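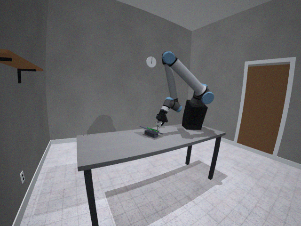

Partnerships > Visit Reports > Neswood

Report on the Visit to the Neswood Robotics Laboratory

Last updated: January 14, 2021

A delegation from the Penrose technical office visited the Neswood laboratory in August at the invitation of Orest Marchuk, who directs its manipulation program. The purpose was to review the group's work on training arm controllers in simulation before they are run on hardware.

The morning was given to the simulator, which the group calls Rakach. It renders a furnished room, with a tiled floor, a door, a wall clock and a table carrying the arm, and varies the task from one episode to the next. In the task we were shown, the gripper works at a thin flat strip resting across a small dark block. The strip overhangs the block on both sides, and a controller that presses too hard at one end will tip it. Dr. Marchuk's staff chose the arrangement for that sensitivity.

Beryl Catterall presented the main result. Controllers were trained under two conditions, one with fixed lighting and one in which light direction and wall texture changed with every episode. Each was then tested over 800 simulated trials. The fixed-lighting controllers did well in their own setting and lost nearly 18 percentage points when the light was moved. The varied group lost two. Most of the failures were traced to the arm's own shadow on the tabletop, which the fixed-lighting controllers had come to use as a cue for height.

Hardware results are at an early stage. The varied controller has completed 100 trials on the bench, 13 of which were stopped by the force limit. The delegation asked whether the limit was set too low. Ms. Catterall replied that it follows the Idix safety settings and will be reviewed after the next series.

Penrose has requested the trial logs and the list of lighting settings. A second visit will be scheduled when the bench series is complete.

Contact the Partnerships Office | Copyright Penrose | Back to top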